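Smadi Street Tenants Assoc. - minutes, May meeting
Started 7:10, laundry room. Jihad Khalaf taking notes.
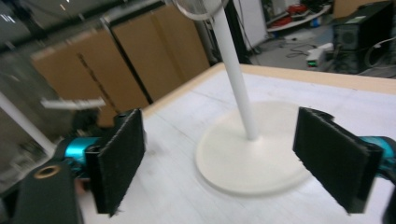
Last months minutes ok'd, no changes.

Heat: Drotden came out for the boiler, want a second visit before they quote. Third floor still cold in the mornings. Jihad to call again.

Bikes: 26 on the sign-up sheet, rack holds 10. Long talk. Agreed to tag everything, untagged bikes go after 3 weeks. Mrs. in 4B against, wants it noted. Noted.

Front door: buzzer dead again. Tekimach says up to 10 days for the part. Door NOT to be propped open in the meantime, please tell your guests.

Trash: pickup moves to early morning, bins out the night befor. New lids asked for, no answer yet from landlord.

Yard sale: put off to next meeting, ran out of time.

Closed 8:25. Next one same room, bring a chair if you can.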